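Brurkent Allotment Association
Minutes of the members' meeting, 8th February

The minutes of the January meeting were read and agreed. One correction: the skip was ordered for the Skultuvgate side, and the word "lower" should be struck out.

1. Water
The meter at Skultuvgate read 1721 at the last check. Two leaking taps have been turned off at the stopcock. New washers are to be fitted before the supply goes back on. Plot holders are asked to empty their butts of leaves in the meantime.

2. Show prizes
The Pomon Cup will again go to the best apples. It was agreed to offer a second prize for a mixed basket, open to half plots as well as full ones.

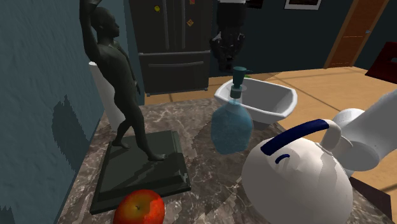
Statue on its base, marble worktop

The entry fee stays as it was. Entries close a week before the show and late forms will not be taken.

3. Shed and path
The quote for the new shed roof came to 400 pounds, felt included. Members felt this was fair and it was accepted. The path by the compost bays is still breaking up after the frost, and barrows should go round by the hedge.
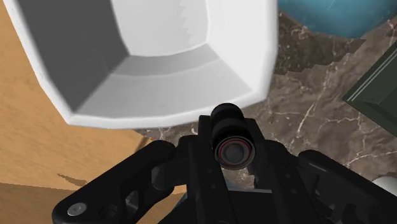

Oshima plots asked whether the hedge side could have bark put down first, as it gets muddy by the gate. Agreed, if the bark can be had free.

4. Seed order
The joint order came to almost 272 pounds before discount. Onion sets are short this year and will be shared out by plot. Seed potatoes can be collected from the hut on Saturday morning. Bring your own trays. 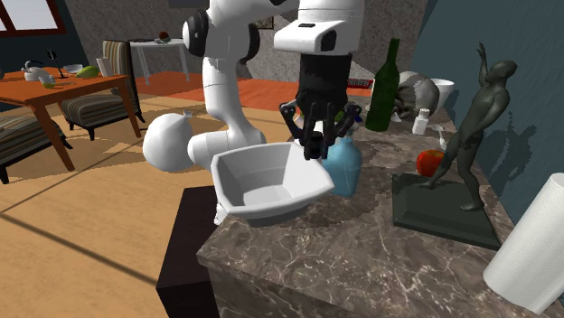
Reading time: 2 minutes

5. Any other business
Bonfires are not allowed before dusk. The notice on the gate has faded and will be redone. A key to the hut is missing and should be handed in.

Next meeting: first Thursday of next month, in the hut, usual time.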